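# Torndale Movley 2 : un portable de bureau qui prend son temps

Le Movley 2 se présente comme l'ordinateur portable des gens qui en ont assez de changer d'ordinateur portable. J'en ai changé pour l'essayer. On commence comme on peut.

Sorti du carton, il fait bonne impression. Châssis gris, charnière ferme, clavier profond comme Torndale n'en faisait plus depuis le rachat par Sæther. Les touches claquent un peu – ma voisine de bureau, Sarla Mishra, emploie un autre verbe – mais on tape vite et sans fautes, sauf celles qu'on aurait faites de toute façon.

Le premier démarrage demande 54 minutes de mises à jour, dont une bonne partie sert à installer Plustura, l'assistant maison. Plustura propose de « fluidifier votre journée ». Il a commencé la mienne en m'envoyant deux notifications pour me demander si je recevais trop de notifications. On le désactive dans Réglages, puis Confort, puis Avancé, puis encore Confort.

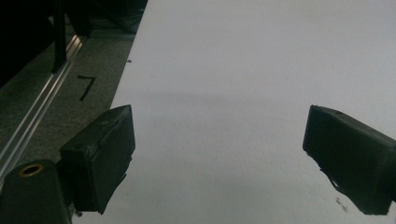
Côté autonomie, la fiche technique annonce jusqu'à 10 heures. Je les ai presque atteintes un dimanche de lecture, luminosité au minimum, Wi-Fi coupé, sans rien faire qui ressemble à du travail. En usage normal, avec une visioconférence le matin et un tableur ouvert toute la journée, la batterie rend l'âme vers le goûter. Le chargeur est heureusement compact, et il chauffe assez pour tenir un café tiède.

L'écran est bon, mat, lisible près d'une fenêtre. La webcam donne à tout le monde le teint d'un passager de ferry. Quant aux ports, il y en a deux, tous deux à gauche, côte à côte, si serrés qu'une clé USB un peu large condamne l'autre.

Phong Văn, qui gère notre parc, en a commandé quand même : la mémoire se remplace avec un tournevis ordinaire, et la batterie aussi. Sur ce point, rien à redire. J'ai démonté et remonté le mien sans vis en trop.

**Pour :** clavier, écran, réparabilité.
**Contre :** autonomie, ports, Plustura.

À acheter en November, quand Torndale solde ses stocks.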